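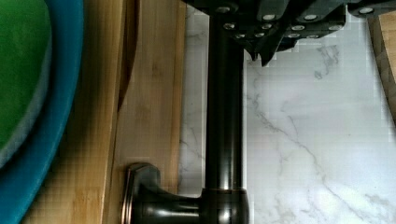
Teaching Kitchen at Irlow Hall Gets Its Counter Back

Posted 12/06/2023 by Idalina Torres

If you've been by the hall lately you know the teaching kitchen was closed for most of November, and I've had more people ask me about it at the grocery store than I can keep track of. Well, it's open again! I stopped in to have a look (and to beg a cup of coffee from Custódio Teixeira, who runs the beginner classes) and I came home wanting to redo my own kitchen.

The old laminate is gone. In its place is white marble with soft gray veining, and the new faucet is a dark bronze one with a little lever on the side. Custódio was nervous about marble with so many beginners chopping away, so the rule now is that all cutting happens on a board, every time, even for one lemon.

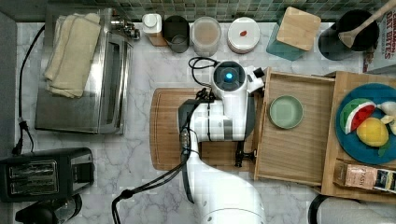

Storage was the part I really wanted to ask about, as the old kitchen had things stuffed into every corner. Now the everyday stuff lives out along the back, up against the green and gray mosaic tile. I spotted a teal canister with a square bamboo lid that I would happily have taken home, and the wooden spoon has its own black crock. Plates go in shallow wooden trays – you can carry a whole tray to the table, and my knees are very pleased about that.

Custódio says the first class back will be knife basics, followed by soups, and then a bread class if Prapai Kaewmanee can fit it in around her shifts. 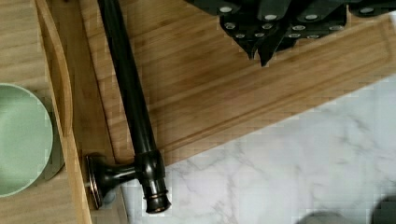
She taught it last winter and it filled up fast, so I'd put my name down early if I were you. Classes are capped at 7 people and start at 5 p.m. The sign-up sheet is by the front door of the hall – bring your own apron, and a container if you want to take leftovers home.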